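## 3. Setting and households

The study covered two neighbouring health districts, Grurkora and Berunel, during the winter respiratory season. Both offer free seasonal vaccination through family practices.
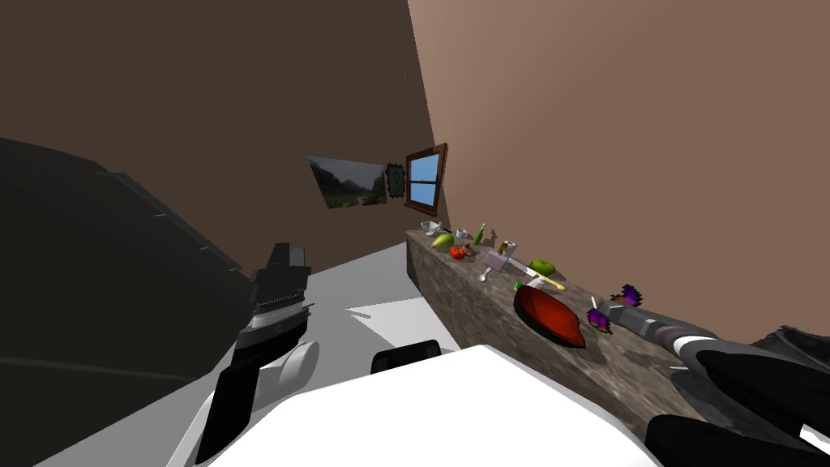

**Figure 1.** Simulated kitchen with a stone-like counter, a white bowl and mug, and a tomato.

### 3.1 Recruitment

Letters went out in November to households with at least one member aged 65 or over. In all, 138 households agreed to take part and 100 completed the full diary. Those who dropped out were slightly younger on average, and more of them lived in Berunel.

### 3.2 Symptom diaries

Each household kept a paper diary of cough, fever and sore throat. Entries were made in the evening by one adult. A household illness was counted when two members reported symptoms within 5 days of each other. Diaries were posted to the Seyoum laboratory, where two readers coded them separately. Where they disagreed, the stricter coding was kept.

### 3.3 Vaccination status

Status was taken from practice records. Doses given at work were often missing from these, so we also asked each household directly. The last records were drawn on January 25, 2024.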